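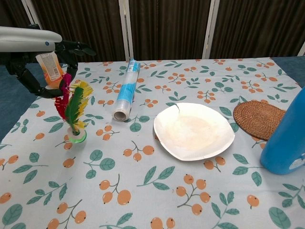

*Red, magenta, green and yellow, all on one shuttlecock.*

The line outside Statico already ran past the taco window, and I didn't care one bit! It was my first drag night since April. I had on my loudest shirt, the parrot one, and the doorman gave me two thumbs up.

Inside, the queens of Valderrama were fanning themselves by the stage. Three songs in, the biggest wig I've ever seen went sailing into the crowd, and I caught it. Me! The whole bar screamed. A cute guy in a Rikero cap yelled, "Put it on!"

So I put it on, and he held out his hand, and we danced until the lights came up.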